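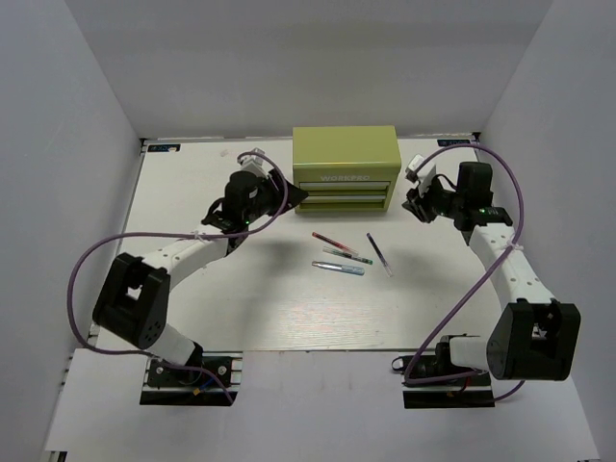 Wester Cruisers Help > Passage Planning

Mabula to Trena in one hop, or stop on the way?

Posted by Eimear Dolan

We are two people on a 36-foot sloop, currently anchored at Mabula. We want to be in Trena before the end of April. The direct distance on my plotter is 700 miles. There is the option of going by way of Flalosby, which splits the trip into a leg of 384 miles and a second one of 400, so 84 miles longer in total.

Our longest passage so far was three nights. We didn't enjoy the third one much. We have a windvane that works well above 8 knots of wind and an electric tiller pilot for when it doesn't. Fuel is 40 gallons in the tank plus four jerry cans on deck. We burn a bit over half a gallon an hour at 5 knots.

My questions:

Is the stop at Flalosby worth it, or does the clearance paperwork eat up the rest you get?

What do people do for watches with only two aboard for that many days?

How much wind should we expect in the second half? The pilot book says "light and variable" and leaves it at that.

Answer 1 (marked as helpful by the person who asked)

We did it last year in April, also two of us, and we stopped. I would stop again.

You can anchor off the north side of the harbor at Flalosby in 20 feet, sand, good holding. There is a swell that wraps around the point in the afternoon, so put out a stern anchor if you care about sleep. The office opens at 8 and closes for lunch. Clearing in took us one morning. Clearing out has to be done the day before you leave, and they don't work Sundays, so try not to arrive on a Friday night like we did. We sat there until Monday with a good forecast going by.

Diesel is by jerry can only. You land at the concrete ramp and it's a ten minute walk. Water is from a tap next to the ramp, we filtered it and had no trouble. There is a small store with onions, eggs, rice, canned fish. Don't count on fruit.

Watches: we do 4 hours on and 4 off at night, then 3 and 3 in the day with some slack if somebody needs a nap. The first two nights are bad whatever you do. By the third we were used to it. If you stop halfway you have to start over with that, which is the one argument I can see for going direct.

Wind on the first leg was 15 to 18 from the northeast, easy reaching. Second leg we had one decent day and then not much. We motored 31 hours. Barometer sat between 1010 and 1012 the whole way except for one squally night, when it went down to 1008 and came back up by breakfast.

Answer 2

Just go direct. It's only 700 miles. Stopping always costs you more time than you plan for.

Answer 3

Some of this depends on your fuel. With 40 gallons and the cans you can motor through a good part of the light stuff, but do the math with a reserve and don't use the last can for anything except getting in at the other end. The entrance at Trena has current across it and you don't want to be sailing it in 4 knots of wind.

I have gone direct twice. The first time took six days. The second time took nine, with a lot of drifting. Going direct you can stay farther east for the first three days and keep the breeze longer. If you stop at Flalosby you end up west of where you'd like to be and have to work back.

Also check your tiller pilot before you go. The windvane will not be much help at the end. Ours quit on day five and hand steering with two people gets old fast. Carry a spare drive belt if your model has one, and keep the plug dry.

Comment from Eimear Dolan

Thanks. We are leaning toward stopping, and will try to get in on a Tuesday or so. Does the office at Flalosby want paper copies of the crew list? Our printer is dead.

Reply from Answer 1

Yes, three copies. They took handwritten ones from the boat next to us.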